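Muvau Display Counter Handbook
Section 4: Folding and Boxing Knit Gloves
Revised 6/21/17

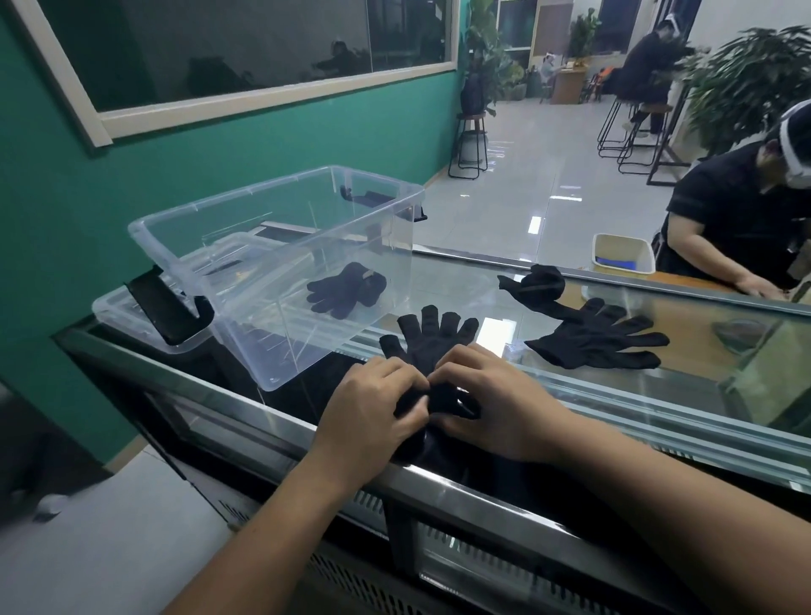
Fig. 4-1. Folding a black knit glove on the glass top, clear storage box at left.

4.1 Before you start

Gloves are folded one at a time on the counter top and stored in a clear plastic box with latch handles. Keep the louvered panel at the front of the counter clear.

1. Set the box to the left of the work area with the lid off.
2. Wipe the glass with a soft cloth. Lint shows on black knit.
3. Lay the gloves to be folded on the right.

CAUTION: Do not lean on the glass. Do not stack full boxes on the counter top.

4.2 Folding

1. Lay the glove flat with the fingers pointing away from you.
2. Smooth each finger from the base to the tip.
3. Hold the left side down. Gather the cuff between the fingertips.
4. Fold the fingers toward the cuff and press once with an open hand.
5. Check that any tag is still attached. Set aside gloves with loose tags.

NOTE: Do not roll the cuff over the fingers. This stretches the knit.

4.3 Boxing

1. Place folded gloves in the box in rows, cuffs to the same side.
2. Stop 2 inches below the rim.
3. Fit the lid and close every latch. Do not force a latch over trapped fabric.

Capacity of the Rostomau box is 400 gloves. For the December stock change, see Section 13.

Corrections to this section: Abena Odoi, Lellesum store fittings.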